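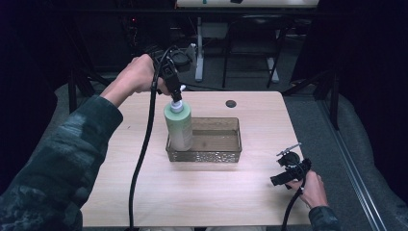 The task of our group in this project was to plan the equipment for a second recording station, and to say how the money should be divided. We were not asked to make the station work. The first station already exists, and we used it as our reference for all the lists in this report. During April we watched the daily work there and wrote down every part that is needed to keep one operator busy. One thing we understood quickly is that the station must be bought for two hands from the beginning. Even when only the left gripper holds the bottle by its cap at the tray, the right one is in the operator's other hand, with its own cable going down from the table. So every line in our budget that concerns grippers or cables is counted in pairs.

1. Starting point

The total amount we could plan with was 2,000 dollars. This does not include the computer, which the department lends to us, and it does not include the room. When we started, we thought that the grippers would take nearly all of the money and that the other things were small. This was partly wrong. The grippers are the largest single line, but the small things together are almost as expensive, and they were missing completely from our first plan.

Our group had 4 members. Ho-yin Lai was responsible for the prices and wrote to the suppliers. The rest of us made the parts list and checked it against the first station.

2. Offers from suppliers

We asked three suppliers for an offer: Bratton, Clana and Auer. We sent the same list to all of them, so that the answers could be compared.

Bratton gave the lowest price for a pair of hand-held grippers, but the cables are not included and must be ordered separately, with a fixed length. Their delivery time is 12 weeks, which is too long for our semester.

Clana sells the pair together with cables and one set of spare jaws. The price is higher, but when we added the missing parts to the Bratton offer, the difference was only about 100 dollars. Clana also answered our technical questions on the next morning, and this was helpful for us.

Auer did not want to sell a single pair to a student project. They offered a rental instead. We calculated the rental for one semester and for one year. For one semester it is a reasonable choice, but after this the station would own nothing, so we did not continue with it.

3. Things we forgot at first

The cables. In our first plan we had cables which reach from the computer to the table. But the operator moves the arms forward and to the side, and the cable needs to hang in a loose curve and must not pull at the hand. We changed the length in the list and added one spare for each side.

The table. We wanted to save money with a used desk from the storage. Its surface is dark and shiny, and the operators told us they prefer a pale one with rounded corners, because they lean on the edge for a long time. We now plan a simple new table, without drawers.

The objects. Trays, bottles and other household items are cheap, but they get scratched or break, and they have to be replaced with the same model if possible. We put a small monthly amount for this. It was difficult to find a number that everybody agreed with, and the one in our table is more an opinion than a calculation.

Import costs. One of the offers did not show them. We learned to ask for the final price including everything, in writing.

4. Recommendation

We recommend to buy the gripper pair from Clana, the table from the normal university supplier, and to keep a reserve for repairs. The order should be made in two steps -- first the grippers and the cables, which have the longest delivery, and then the table and the objects, when the place in the Watuneck room is confirmed. We do not recommend to spend the reserve on a better chair or on extra lamps before the station has been used for some weeks.

5. Open points

The warranty of Clana is valid only if the gripper is opened by them. At the first station the jaws are changed by the operators, so we need to ask if this counts as opening. The answer had not arrived when we finished this report.

We also could not test how fast the jaws wear out. The supplier gives no value, and the operators at the first station did not keep a record of it. For the second station we suggest a simple paper list next to the table, where each change is written down with the side, left or right.

The complete parts list with prices is in Appendix A, and the letters to the suppliers are in Appendix B.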